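Cleaning and sorting a toy kitchen — where do I even start?

Asked May 14, 2018 in Toys and Playrooms

I've taken on the play food corner at our toddler group and it's a right muddle. There's a Little Chef toy cooker panel with push buttons, a white pot that looks like a rice cooker, plates, a bowl, and masses of pretend fruit and veg. Everything feels a bit sticky and I can't find a system that lasts longer than one session! I did buy a big tub from Simer in April but it all just gets tipped out in one go.
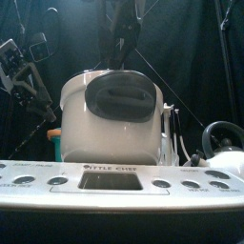 Can I put plastic play food in the dishwasher?

Hollow pieces are best kept out, as the water gets in through the seams and sits there. Warm water, a drop of washing-up liquid and a soft cloth will do the lot.

2 answers

Answer from Vadance (173 helpful votes)

I'd wash first and sort afterwards, otherwise you end up handling everything twice. Anything with buttons only gets a wipe with a barely damp cloth — don't dunk it, and take the batteries out if it has any. An old toothbrush is lovely for getting round the buttons. Solid plates and bowls can soak for 20 minutes while you have a cuppa.

For the sorting, ditch the big tub. Small open baskets work so much better with little ones because they can see what's in there. I spread everything out on a table, put a few fruit and veg in the basket and leave the crockery beside it, then see what I've got too much of (always bananas, in my case).

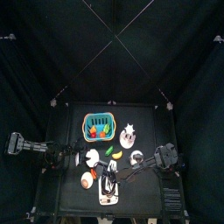
Fruit and veg in the blue basket, plates and bowl left out.

I only put half of it out at a time now and swap it over every 2 weeks. They play with it far more!

Answer from Enda

We got ours from Mercado and never sorted it once, kids don't care. Baby wipes and done. Do check for cracked bits though, we had a tomato go mouldy inside and it was vile.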